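My neighbor Loïc Perrin empties his trash every evening, even when there is almost nothing in it. For many years I thought this was a waste of bags. Now I think the waste is in our shops, which sell us bins that are too big.

A big bin invites you to forget it. You throw away half a loaf of bread and the lid closes over it. When I moved to Sandum, I bought a small one, and in August I had to look inside it every day.

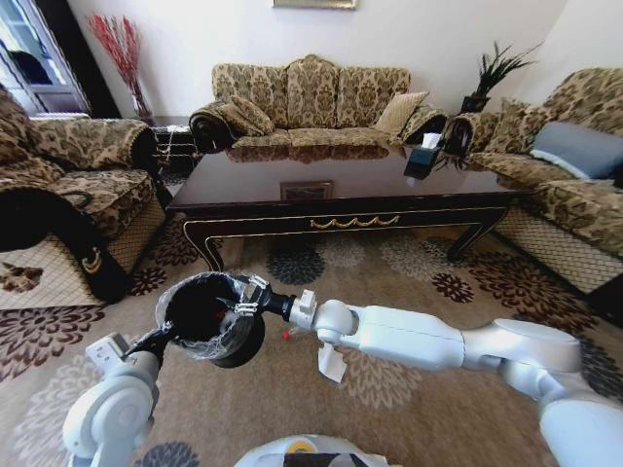 A round black wastebasket with a clear bag folded over the rim.

Some friends tell me that a family cannot live like this. Maybe they are right — I have no children. But my mother raised us in an apartment of 70 square meters with one bucket under the sink, and we did not suffer.

I do not ask for a new law. I ask only that the next time you buy a bin, you take the smaller one and try it for a month.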